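Support > Downloads > Film scores and soundtracks
2 min read

Ticket: gaps between tracks on the Kerkton score
Status: waiting on label

Hi all, Kaja Dzene here again. I bought the download version of the Kerkton soundtrack from you in September and I love it, but there's a silence between tracks 11 and 12 that shouldn't be there. The cue runs straight through on the CD!
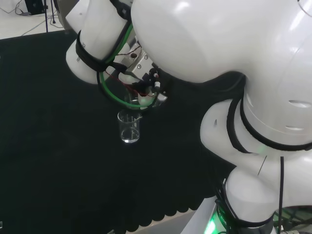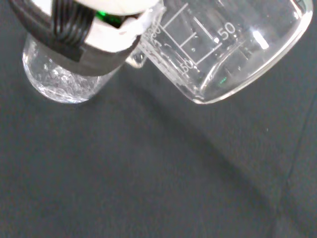 So, what I've tried. I deleted the album and downloaded it again (twice, once as FLAC and once as MP3), and both have the gap. I played it in Sokix with gapless switched on, then on my brother's old laptop with Ultovon - same hiccup, right in the middle of the big string swell. My other film scores play through just fine, so I don't think it's my setup.

Update, 4:40 pm: Khanyisile Magagula from your team asked me to check the track lengths. Track 11 is longer than the one printed in the booklet, and when I opened it in an editor there was dead air tacked on at the end. I've attached the first 40 seconds of track 12 too, which sounds clean to me.

Update, next morning: Khanyisile sent me a test file with the end trimmed and it's perfect, the strings just roll on into the choir like they should. I played it three times before breakfast - sorry, neighbors.

She's passed it to Renzo Rizzi at the label so they can swap the master. Could you please leave this open until the new files are up? I'd also like to know if the vinyl rip bundle has the same problem, as I was about to buy that for my dad.

Thanks so much,
Kaja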